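About Us

Jusarstead is a small company that makes storage for the front hall. We started with one product, the Brakach shoe rack, and it is still most of what we sell. The rack is made of flat white plastic panels held together by round connector knobs at the corners. It goes together by hand and comes apart the same way when you move.

Before a rack goes in the catalog we fill it with ordinary shoes. Canvas pairs are what most of our customers own, so those are what we use.
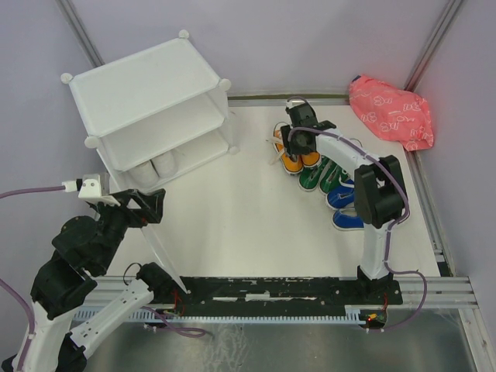

Our workshop is on Yeon Street, behind the old feed store. We have 26 employees, and orders are packed in the same building where the parts are molded. The office is open until 4 p.m. Local customers can pick up an order at the side door and skip the shipping charge.

The Brakach comes in 2 heights. Families tend to buy the short one first and stack a second on top later, and the knobs are made to allow it. Spare knobs and panels are sold separately. We keep parts for every rack we have made, including the early ones with the narrower shelf.
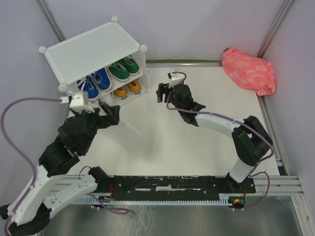

Blue and green sneakers on the upper shelf, yellow-orange below.

The Nukik line, added last March, covers coat hooks and boot trays. We now sell through nearly 50 stores as well as by mail. Shops that want to carry our racks can write to the office for a price sheet and a sample panel.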